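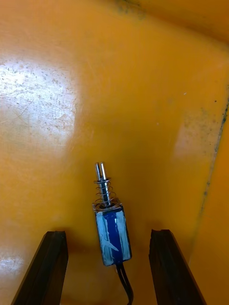

推拉式电磁铁断电之后，铁芯靠什么回到原位？

靠复位弹簧，或者靠外部负载的拉力。线圈只能在一个方向上产生吸力，把铁芯吸向线圈内部的磁极；改变电流方向，吸力方向不变。断电后磁场衰减，弹簧释放通电时储存的能量，把铁芯推回起始位置。没有装弹簧的型号，需要由机构自身提供回程力，例如门锁的锁舌弹簧、阀杆上的介质压力，或者在竖直安装时利用铁芯自重。

小零件入库之前

拆机零件的分拣，在维修行业里一直归在杂务一类，报价单上很少单独列项。Gurnton的Lockwood零件间把它单独列为一道工序，有工位，有记录表，有退回规则。零件间由Hayley Lockwood主管，处理的对象以小型机电件为主：推拉式电磁铁、微型直流电机、带连接器的小电路板、微动开关、短线束，以及一类统称“待定”的东西。一共6类，编码沿用一套名为Barnen的内部目录。

截至2026年8月23日，目录内登记在册的零件为2560件，其中674件没有可辨认的型号。没有型号的零件占了四分之一以上，这个比例决定了零件间的大部分做法。有型号的零件查资料即可入库，没有型号的零件只能靠外形、尺寸和电气测量来归类，分拣台上的时间主要花在后者身上。

本文按照工序顺序记录这套做法，重点放在电磁铁和电机，电路板只谈与存放有关的部分。

电磁铁：先看结构，再接电源

小型推拉式电磁铁的结构相对固定。线圈绕在骨架上，外面包绝缘胶带；骨架装进金属框架，框架同时是磁路的一部分。铁芯从框架一端的孔穿出，外露段套一只压缩弹簧，弹簧一头顶在框架端面，另一头由垫圈或卡簧限位。铁芯端部通常有加工特征，常见的有横孔、开槽和外螺纹，用来连接拨叉、拉杆或销轴。引线一般为两根，从线圈一侧或底部引出。

这类零件的铭牌经常缺失。大批量供货的型号有时只在胶带上喷一行批号，拆机过程中胶带磨损，字迹随之消失。胶带本身也不宜作为分类依据，同一型号在不同批次可能使用不同颜色的胶带，颜色相同的两只电磁铁，线圈阻值可以相差数倍。Barnen目录早期曾设有“外观颜色”一栏，后来删去。

外观检查看四处。

一是铁芯。用手指把铁芯压到底，松开，观察回程是否顺畅。回程有停顿，可能是铁芯表面有油泥，也可能是铁芯受过侧向力，已经弯曲。前者可以清洁，后者报废。检查时让铁芯在孔内转几个角度，各压一次，弯曲的铁芯往往只在某个角度上卡滞。

二是弹簧。压缩弹簧在长期受压后会出现永久变形，自由长度缩短。弹簧圈距应当均匀，局部并圈说明弹簧曾被压过头，或者装配时受过夹持。更换弹簧需要同时记录线径、外径和自由长度，只凭长度配换的弹簧，刚度差别很大，装上之后电磁铁可能吸不动，也可能吸合后回不来。

三是限位件。垫圈或卡簧松脱，弹簧会连同垫圈一起飞出。此类零件在料盒里最常见的故障是缺件，一只没有弹簧的电磁铁和一只本来就不带弹簧的电磁铁，外观上很难区分，线索在铁芯的限位槽：有槽而无件，按缺件处理。

四是引线根部。引线在出线处弯折最多，绝缘层老化后先在这里开裂。轻拉引线，根部有明显位移的，不进入通电环节。

电阻、电压与通电时间

外观合格的电磁铁先量线圈直流电阻。阻值是无型号电磁铁最有用的单一参数，它与线圈体积合在一起，可以大致推断标称电压。体积相近的两只线圈，设计功耗通常相差不大，阻值高的一只对应的标称电压也高。推断的方法是用允许功耗与电阻求出电压，再向下取最接近的标准电压等级。向下取而不向上取，是零件间的固定规则，没有例外条款。

随后做通电测试。电源设定在推断电压，限流，单次通电时间不超过2秒，两次通电之间让线圈恢复到室温。小型推拉式电磁铁有相当一部分按间歇工作制设计，允许的通电占空比很低，连续通电会使线圈温升超过漆包线的绝缘等级。在型号不明的情况下，一律按间歇型对待。

测试记录包括吸合是否到底、吸合时有无二次撞击声、断电后复位是否完整。复位不完整有时来自剩磁。铁芯与磁极端面直接贴合时，断电后的剩余磁通足以抵消一部分弹簧力。有些型号在端面处垫一片非磁性薄片来避免贴合，薄片脱落后，电磁铁的表现就是吸得紧、放得慢。拆开检查薄片是否还在，比换一只更硬的弹簧有效。

吸力测量按行程分段进行。吸力随气隙变化的曲线很陡，铁芯离磁极越近，吸力上升越快，行程起点处的吸力可能只有终点处的几分之一。只标一个吸力数值而不标行程的记录，在目录中视为无效。Hayley Lockwood在审核记录表时，退回最多的就是这一项。

直流电磁铁断电瞬间，线圈电感会产生反向电压，幅值可以远高于电源电压。测试夹具上并联一只续流二极管，用来保护开关元件。二极管会延长磁场衰减的时间，复位动作因此变慢，做复位时间对比时，夹具的接法必须一致，并写进备注栏。

电机：轴、端盖、引线

圆柱形微型直流电机的分拣顺序与电磁铁相近，只是机械部分的检查更依赖手感。捏住机身，慢慢转动输出轴。有刷电机转动时会有均匀的阻滞感，来自磁极与铁芯之间的齿槽转矩。阻滞感不均匀，或者某个位置完全卡死，多半是换向器损伤或有异物进入。空心杯电机没有齿槽转矩，转起来很顺，不能据此判断磁钢失效。

没有外露输出轴的电机另归一组。轴上带偏心块的用于产生振动，偏心块的松动要单独检查。偏心块一旦在轴上打滑，电机空载电流正常，振动强度明显下降，只看电流会漏掉这种故障。

电气测量记录端电阻和空载电流。端电阻要在多个转角下测量，取最小值，因为电刷压在换向片之间时读数偏高。空载电流在低于推断电压的条件下测，电机启动后等读数稳定再记。电流持续波动的，检查电刷磨损。

引线的处理规则很短：不剪，不捋直，不缠绕机身。拆机电机的引线大多已经有固定的弯曲形状，强行捋直会使焊点处的芯线断裂。引线留在自然弯曲状态，代价是占用更多盒底面积，料盒的装载密度因此受到限制。零件间的规定是同盒电机之间引线不得交叉，盒底铺满为止，不得叠放。

旋转轴一端若带有小齿轮，齿轮与电机不分离。微型齿轮与轴多为过盈配合，拔下再压回，配合面的保持力会下降。齿数和外径记在同一行，供查找替代件时使用。

料盒：壁、角、缘

分拣台使用的料盒为橙黄色塑料浅盒，供货商为Trollov。选浅盒的考虑与尺寸有关。电磁铁和微型电机的高度都不大，深盒会让盒壁遮挡视线，取件时手腕要抬得更高，遮光造成的阴影也会落在盒底。浅盒的缺点是零件容易被引线带出盒外，所以移动料盒时先看四周有无引线搭在盒缘上。

盒底颜色对分拣有直接影响。深色引线、银色机身在橙黄色底上都有足够的对比度，掉落的小垫圈也容易发现。红色电路板的对比度稍差，但板面积大，不存在找不到的问题。铜色的细弹簧在这种底色上最难看清，零件间因此规定弹簧不单独散放，拆下的弹簧连同电磁铁本体装进同一只小袋。

光面塑料有反光。顶灯直射时，盒底会出现一块亮斑，恰好盖住小零件的边缘。处理办法是调整灯的角度，或者换用漫射灯罩。磨砂盒底可以减少反光，不过表面纹理会积存油污和金属屑，清洁时间变长，试用之后没有推广。

盒角采用圆角。圆角处零件可以沿弧面推出来，直角处则要用镊子夹。盒缘加厚并向外翻，两只盒并排时盒缘先接触，盒壁之间留有空隙，拿起其中一只不会带动另一只。

料盒的静电性能需要单独说明。普通塑料是绝缘体，摩擦后表面带电，且电荷不易泄放。电磁铁和有刷电机对静电不敏感，放在普通料盒里没有问题。带有半导体器件的电路板在分拣阶段短时停留尚可接受，正式存放必须转入防静电袋。料盒颜色和防静电性能没有对应关系，要看材料说明或实测表面电阻。

台面布置

分拣台的布置围绕一个原则：待处理的零件与已处理的零件之间，要隔着一块不存放零件的过渡区。过渡区放一只不锈钢托盘，取出的零件先进托盘，检查、测量之后再去它应去的料盒。料盒分置两侧，每侧两只，上下相邻。

托盘用不锈钢，材料方面有两点考虑。表面耐清洗剂，擦拭后无残留；常用的奥氏体不锈钢磁性很弱，永磁电机放上去不会被吸住。冷加工会使奥氏体不锈钢产生少量磁性，冲压托盘的转角处用小磁铁可以试出微弱吸力，对分拣没有影响。铁质托盘试用过一段时间，电机在盘中滚动时会突然停住并改变方向，轴端磕碰增多，已经停用。

金属托盘导电，这一点限制了它的用途。任何通电测试都不在托盘内进行，带电池的电路板也不放入托盘。电路板背面的焊点落在金属面上，等于把多个节点短接在一起，板上若有残余电荷的电容，会经由托盘放电。

台面用白色。白色台面上，掉落的深色螺钉和引线碎段一眼可见。拼接台面的接缝是个弱点，细小的卡簧容易滚到接缝处停住。每批分拣结束后沿接缝检查一遍，用软毛刷从一端扫到另一端。

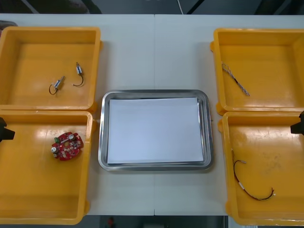
电路板的临时停放

异形电路板在拆机件中占比不高，处理时间却偏长。圆形或带缺口的板，外形由整机外壳决定，缺口对应卡扣或螺柱，通用的矩形板架夹不住。零件间的办法是平放，器件面朝上，一盒一块。板上高出板面的圆柱形器件最容易受侧向力，叠放时先受损的总是这类器件。

板上连接器的颜色可以作为线束配对的参考，但不作为依据。同系列连接器用颜色区分键位是常见做法，各厂的对应关系不同，配对仍以针数、间距和锁扣形状为准。插拔力过小的插座在记录表上注明，不做现场修复。

电路板如与电机或电磁铁同机拆下，三者使用同一个来源号。来源号的价值在无型号零件上体现得最充分：驱动板上的电源标注、驱动管的规格、续流二极管的有无，都可以反过来印证电磁铁的标称电压。674件无型号零件里，带来源号的那一部分推断结果更可靠，目录中为它们设有单独的置信等级。

记录表的字段

一条完整的电磁铁记录包含以下字段：来源号、类别码、框架外形尺寸、铁芯直径、全行程、端部形式、弹簧有无、线圈电阻、推断电压、测试电压、分段吸力、复位情况、引线长度、备注。

一条完整的电机记录包含：来源号、类别码、机身直径、机身长度、轴径、轴伸长度、附着齿轮或偏心块、端电阻最小值、空载电流、引线长度、备注。

尺寸一律用卡尺测量，单位毫米，保留一位小数。机身直径测三个方向，三次读数有差异时记最大值，并在备注中写明机身变形。包胶带的线圈不测外径，只测框架，胶带厚薄不均，读数没有复现性。

推断电压与测试电压分开填写。早期表格只有“电压”一栏，填表人有时写推断值，有时写电源设定值，后来已无法区分。今年2月改版之后，旧记录中凡是来源不清的电压值一律清空，等零件下次出库时重测补填。这项工作还没有做完。

存放与复检

入库零件按类别码上架。电磁铁存放时铁芯保持在自由位置，不得让弹簧处于受压状态。永磁电机之间留出间隔，强磁钢电机与继电器、磁簧开关分架存放。电路板装防静电袋后竖放，袋外贴来源号。

湿度控制主要针对铁芯和轴。铁芯镀层在滑动面上磨损后，露出的基材容易生锈，锈迹会直接增加摩擦。存放盒内放干燥剂，指示剂变色后更换。铁芯上不涂普通润滑油，油膜吸附灰尘后变稠，低温时阻力更大；确有需要时使用干膜润滑剂，薄涂，晾干后再装回。

复检按抽样进行，每次约抽一个货架层。电磁铁复检只做手压和电阻两项，电机复检只转轴和测端电阻。电阻与入库值不符时，先查测量夹的接触，再查引线根部，最后才怀疑线圈。匝间短路会使阻值降低，幅度有时很小，在普通万用表的误差范围之内，需要改用电感测量来确认。

出库时零件随附记录表副本。使用方装机后若发现参数不符，填写退回单，写明实测值和测试条件。只写“不能用”的退回单不受理。

尚未解决的几个问题

线束类目前仍按长度归档，针数和间距只写在备注栏里，检索很不方便。改为以连接器为主键的方案已经写好，需要给现有线束全部重测间距。

“待定”类的零件没有存放期限。Hayley Lockwood倾向于设一个期限，到期仍无法归类的按金属和塑料拆解回收；反对的意见集中在一些外形特殊的微型执行器上，这些零件结构完好，只是缺少资料。期限的长短还在讨论，目前的处理是每次复检时重新看一遍，能归类的移出，其余放回原处。

Trollov料盒的盒盖需要另购，零件间现在用的是平板压在盒口上。平板没有定位边，搬动时会滑，两盒以上不叠。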